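# How to test a chore robot before you believe the demo

*February 2026*

Every few months a company shows a machine wiping a counter, and every few months somebody asks me if it's time to buy one. My answer has been no since I started writing these guides. You don't have to take my word for it, though. You can run the test below with nothing but a coffee table, a stool and the junk that collects on both.

## Step 1: Pick a dull job

Skip laundry folding. Vendors have practiced it to death. Choose clearing and resetting a low table, the kind of job a ten-year-old does badly in a few minutes. Leave the table as you find it — scratches, crumbs, everything. A clean white bench tells you nothing.

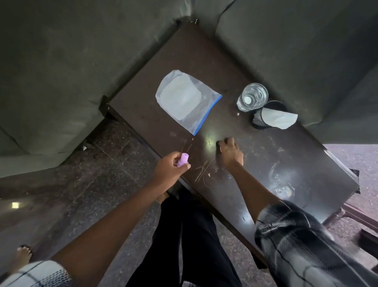 Write down what "done" means before you start. Mine says: cups upright, caps on the right containers, nothing on the floor, nothing spilled. Oltora's sales sheet for its home unit counts a task as done when the arm returns to rest. That's a very generous definition, and you should ask any seller for theirs in writing.

## Step 2: Do it yourself first

Time a person. Do the job seated, at normal speed, and don't tidy up your technique. Then list every moment where two hands did different things at once.
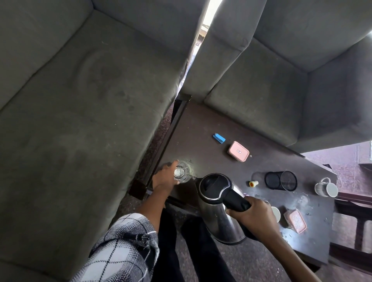
Pouring is where I'd start any serious comparison. It needs one hand to steady and one to tilt, and the tilting hand has to change its mind halfway. A steel kettle brought up to a clear ribbed glass is a nasty pairing, with one surface full of reflections and the other see-through. Run it with cold water only. If the seller asks to swap in a paper cup, note that on your sheet and carry on.

## Step 3: Add the small parts

Now put in lids and caps. Mix the sizes. Ask for each one to be picked up, turned the right way and put back where it belongs. Last October I watched a Kustance arm try this 136 times over two days. It was fine on big lids and hopeless on anything smaller than a walnut, and a technician reset the table between tries. Count those resets as failures. 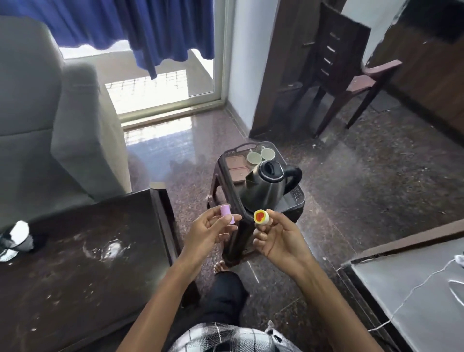 Ignacio Riquelme thinks I'm too hard on them. He wrote to say that the Ryu gripper he tested in October got through 643 cap pickups without a person stepping in, and that a slow machine is still worth having if it works while you're asleep. Fair enough. I asked if the caps were all the same kind. They were.

## Step 4: Move everything

Shift the job to a different surface, lower if you can. Open the curtains. Change nothing else. A person won't notice the difference, and most of the machines I've tried fall apart right there.

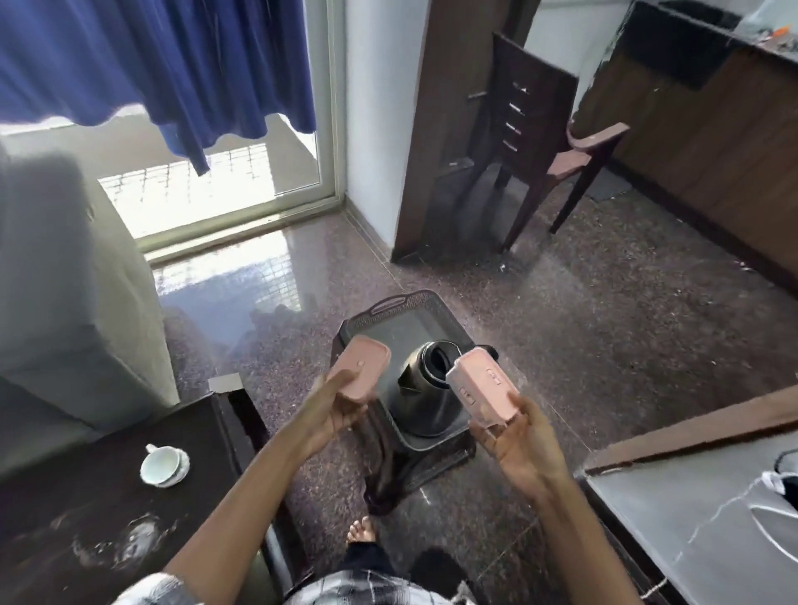
Give it three rounds per surface and don't let anyone recalibrate in between. Vumberg's rep told me their system needs "around 100" practice runs in each new room. I'd want to know who is doing the practice runs, and who pays for the cups.

## Step 5: Score it

- One point for each item that ends up where you said it should
- Minus one for each human touch
- Minus five for a spill
- Zero for the whole round if it took longer than an hour

So far my best score from a machine is still in the negatives. If yours does better, send me the sheet — the whole sheet, with the bad rounds left in.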